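Sorkon opens orders for handheld gripper pair

December 2022

Sorkon has started taking orders for Dika, a pair of handheld grippers used to record manual tasks for robot training. The first units go out in January.

The kit comes with two grippers, a carry case and a license for Zevum, the company's recording software. A person holds one gripper in each hand and does the job the way a robot arm with the same fingers would have to do it. Zevum logs the motion and how far the fingers open, then exports the session.

Sorkon says the finger pads can be swapped in the field and that buyers get 20 spares in the box. The software license covers 300 hours of recording, after which customers pay by the month.

Small items are where the company expects most of the early use. 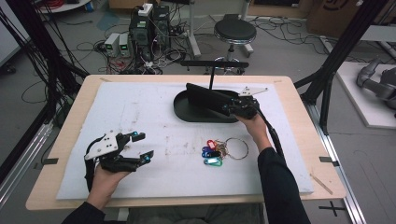
Key tags, rings and other things that lie flat on a table are hard for many grippers to pick up, and labs often want a lot of recordings of the same short task. Wysocka, which will handle sales and repairs in Europe, plans to lend out demo sets for two weeks at a time.

Sorkon has not published a price. Quotes are available on request, and a single-gripper version is planned for later.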